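Community radio and local media > Talk programmes
Thread: Phone-ins or recorded discussion for a faith and community hour?

aler_fm
We have been offered a weekly slot at Romik from May, 38 minutes once the news and notices are taken out. Half our group wants a live phone-in. The other half wants recorded discussion with people from the mosque, the two churches and the Bahá'í group. Has anyone here run both?

Fouad Filali
Ran a phone-in at Bouzid for two years. The same 8 people rang every week. Go recorded.

tidewater
Disagree with Fouad. Regular callers are still listeners, and new ones do ring once they hear the tone is friendly. A recorded panel of people agreeing with each other is hard to sit through.

Fouad Filali
They don't have to agree. Ours argued about school meals for a whole programme and it was the best one we did.

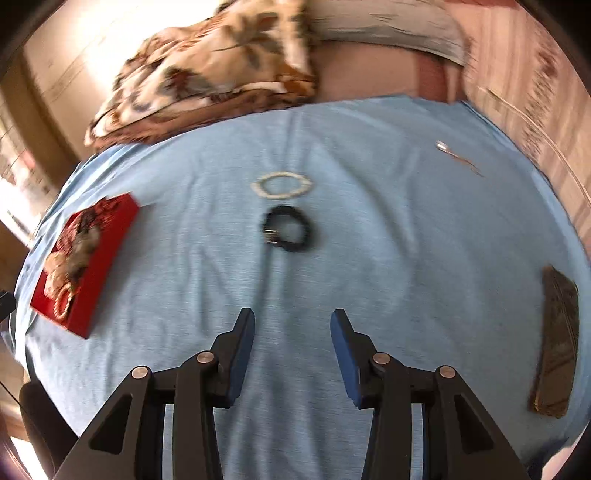

Zineb Bensaid
Producer, Deravau Community Radio
Posts: 26

We do a mixture. The first 21 minutes are recorded and the rest is live, with a guest from the recording in the studio to take calls. It gives callers something to respond to, so you get fewer general complaints about parking.

Two things to sort out early. Agree who can cut a call, and tell the guests before they sit down. Also ask each group to put forward someone under thirty as well as whoever usually speaks for them. We left that too late and it shows in the first series.

aler_fm
Thanks Zineb. Do you pay guests?

Zineb Bensaid
Bus fares only. Nobody has asked for more so far.

Maiara Xavier
I'd be careful with "guest from the recording takes calls". We tried it and a retired minister got asked about a planning row he knew nothing of. He was polite about it but he didn't come back. A presenter should take the calls and bring the guest in.

tidewater
That's a presenter problem though. Whoever is in the chair should have stepped in.

Maiara Xavier
Fine if you have an experienced presenter. Most new programmes don't.

Arvid Grønli
What time is the slot? At 7 in the evening you will get calls. At 10 in the morning I would record the lot.

aler_fm
10.20 in the morning, so that may settle it. I'll take the recorded option to the group and ask Romik if we can do one live edition a month.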